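The Man Who Wants You to Stop Buying Travel Gear

11 May 2019

Subbarao Pinto has a low opinion of packing advice, and he used to be paid to write it. For seven years he turned out lists for travel companies, the kind that begin with a capsule wardrobe and end with a link to a shop. Now he runs a small repair counter for bags and suitcases, and what he sees come over it has made him, he says, "a lot less polite" about his old trade.

I went to see him expecting to disagree. I like a packing list. I have been known to laminate one.

"Who did it help?" he asked, when I told him this. I said it helped me. "Did it? Or did you feel better the night before?"

I had no good answer, so I asked him about packing cubes. He groaned. The claim, repeated everywhere, is that sorting clothes into little zipped boxes of fabric saves space. Pinto doesn't believe it and says he never did, even when he was writing it. "A shirt is a shirt. You put it in a bag and then put the bag in a bag. Where did the space come from? Some of them have a second zipper that squashes everything down, fine. You've squeezed the air out. Your suitcase weighs the same and now your shirt looks like a map."

He did test it once, at his own kitchen table, with the same clothes and the same carry-on. Folded loose, everything fit. In cubes, he had to leave out two sweaters. I pointed out that one man at a kitchen table isn't much of a study. "No," he said. "But it's one more than the people selling them ever showed me."

It would be easier to enjoy all this if Pinto didn't also have something to sell. He charges for repairs, and a person who keeps an old suitcase is a person who may need a wheel. I put this to him and he took it well enough. "Sure. Don't trust me either. Go home and look at what you own."

The product that finished him as a writer was a carry-on from a company called Imasden. He was sent one to review, along with a page of suggested phrases. The bag had a built-in charger, a scale in the handle and a lining that was supposed to keep off smells. "I used it for a trip of two nights. I was asked to say it had changed the way I travel. Two nights! I'd been to my cousin's." He wrote that it was a decent bag with a heavy handle. The piece never ran, and by November the work had dried up.

Is that cause and effect? He thinks so. I'm less sure. Plenty of writers lost that kind of work without insulting a suitcase, and Kavitha Iyer, who edited him in those years, remembers it differently. "Subbarao was late with everything," she told me over the phone. "The Imasden review was good. It was also a month overdue." She does agree with him on the wider point. The lists were written backward, she said, starting with what had to be sold. "We had one for a beach weekend with 24 items on it. I counted them because a reader had written in to complain. It had a headlamp."

What does he pack, then? He was slow to say, and I suspect he saw the trap. Any answer turns into a list. In the end he allowed that he takes a change of clothes, something warm, his pills and a book, and buys toothpaste when he gets there. Cables and small things go into whatever zippered pouch is nearest the door. He won't hear of a special organizer with elastic loops.

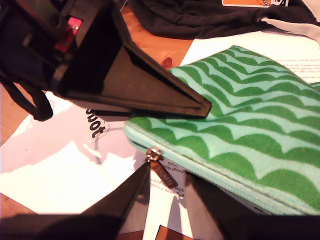

"People have these pouches already," he said. "They came free with something, or an aunt gave them one. They're in a drawer. Then they go out and pay for a gray one because it says 'tech' on the label." He has a particular dislike for the word "system" when applied to socks.

I tried him on the other side of the case. My friend Bindu Lobo travels for work nearly every week and swears by her cubes, because she can unpack in a hotel by moving them straight into a drawer. Surely that's worth something?

"That's worth a lot," Pinto said, to my surprise. "She knows what she wants them for. Most people who come in here went on one trip last year. They've bought the gear of somebody who goes on forty."

He is firmer on weight limits, which he says travelers fret over far too much and measure far too little. He wouldn't buy a luggage scale for it. Stand on the bathroom scale with the bag, then without it, and take one number from the other. I tried it when I got home and it worked, though I had to hold the bag behind me to see my feet.

My own list is still laminated. I went through it with a marker that evening and crossed out the sewing kit, the spare sewing kit and the clothesline. I left the cubes on, for now. Pinto's repair counter is open by appointment, and he asks that you empty the bag before you bring it in.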